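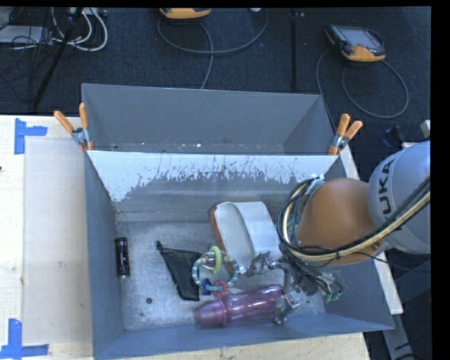 Report of a Visit to the Tevness Handling Laboratory

Prepared for the Equipment Planning Group, Gronari Returns Center

Purpose of the visit

In August, two members of the Equipment Planning Group attended the visitor day held at the Tevness Handling Laboratory. The group has been asked to advise whether the center should include a robotic picking station in its next capital plan, and if so, in what form. The visit was arranged to see such work at close range, to put questions to the laboratory's engineers, and to gather enough information to correct the draft budget before it goes forward for review. The undersigned attended both the morning tour and the afternoon session on costs.

The morning tour

Visitors were received at 9:30 and taken through the building in small parties. The first stop was a storage area of limited interest to us. The second was the picking area, where most of our time was spent.

The work there is done on a table, with two open metal bins set end to end and held together at the corners by spring clamps with orange handles. The arm is a KUKA, fitted with a gripper that has jointed metal fingers. The objects are ordinary household goods of mixed shape: a bottle lying on its side, a black fabric pouch, a baby ring toy, a slipper-like shoe and a dark cylinder with a silver end. Members of the group will recognize the type of load. It is close to what arrives at our own returns desk, where no two cartons hold the same goods and very little comes back in its original packaging.

Our party asked how objects are chosen. The engineers explained that they look for differences in stiffness, surface and outline. A soft pouch changes shape when it is gripped, and a glossy bottle can be hard for a vision system to locate. The laboratory keeps a catalog of 364 items for this purpose and draws a fresh group from it for each trial. We were advised to assemble a similar catalog from our own returns before asking any supplier for a quotation. Suppliers who are shown only boxes will quote for boxes.

The simplicity of the bench was noted by several visitors. The bins show scratches and chipped paint, and blue tape marks out an area of the tabletop beside them. The draft budget prepared in the spring contained a large sum for custom-built fixtures. On the evidence of this visit, that sum should be reduced for the trial stage and held back until a layout has been settled.

The session on costs

The afternoon session was led by Mahlet Gashaw, head of equipment planning at Tevness. She divided the cost of a station into the arm, the gripper, the sensing, the guarding, and the work of making them operate together. In her experience, first-time buyers study the price of the arm with great care and leave the last heading almost blank. She recommended that integration be given its own line, with a named person responsible for it.

On grippers, her advice was to budget for two from the start. Fingers suit rigid and irregular goods, while a suction tool is generally faster on flat, sealed packages. A center that buys one and later finds it needs the other will pay for a second round of installation. She also asked buyers to plan for cables as a part that wears. Cables running along an arm bend with every movement, and a spare set should be on the shelf on the day the station opens.

Two supply arrangements were compared. Under the first, offered by Furier, the customer purchases the complete station and takes a separate service agreement. Under the second, offered by Steyn, the station is leased for a fixed term, with servicing included and an option to purchase at the end. Neither firm has yet supplied us with a written quotation, and prices mentioned in conversation are omitted from this report for that reason. The lease would place less strain on the first year's budget. The purchase would leave us free to change the gripper or the software without the supplier's consent – a point on which Ms. Gashaw placed some weight.

Questions were also raised about floor space. Visitors tended to measure only the table. The controller, the guarding, the cable runs and clear access for maintenance must be added, and our own plan of Bay 2 shows none of these. A revised drawing has been requested from the facilities office.

Points for the draft budget

Move the fixtures allowance to the second stage.

Enter integration as a separate line, with staff time included.

Provide for two grippers and one spare cable set.

Add operator training, including cover for the shifts that trainees will miss. The present draft allows for course fees only.

Obtain written quotations from Furier and Steyn against the same list of our own goods.

Matters left open

We were unable to obtain a firm view on how long a trial should last before a purchase is approved. The engineers preferred to tie the decision to performance on the buyer's own items and were reluctant to name a period. The question of who would maintain the station on the night shift also remains with the operations manager.

The group wishes to record its thanks to Ms. Gashaw and the staff of the laboratory. Copies of the visitor handouts are held in the planning office and may be borrowed until Friday.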